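Learning to swim at fifty-one

September 2018 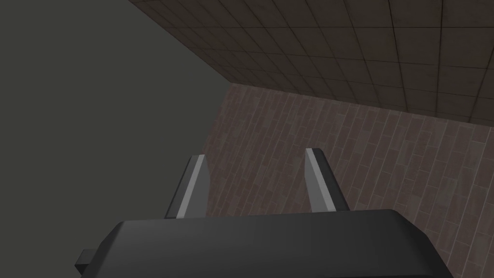

I signed up for adult swim lessons at the Staswood pool in January, after putting it off for most of my life, and I have been meaning to write about it ever since. My teacher is Carmela Sarmiento, who has the patience of a saint and a whistle she hardly ever blows. For the first few weeks I was so stiff that she kept telling me to let my hands go soft. I held mine flat, fingers clamped together, and she wanted a gap, like the wide open one between those two gripper fingers, only (I hope) a little more relaxed! It felt wrong, as if all the water would slip right through, but my shoulders came down and I stopped fighting quite so hard.

The lessons cost me 320 dollars for the season, plus a pair of goggles that leaked and a second pair that didn't. Noel Abella swims in the next lane and always saves me a hook for my towel, and we usually end up talking in the parking lot until our hair is dry.

Last week I swam 45 yards without grabbing the wall, one whole length and most of the way back. I called my sister from the car to tell her, and then I went home and ate two bowls of soup.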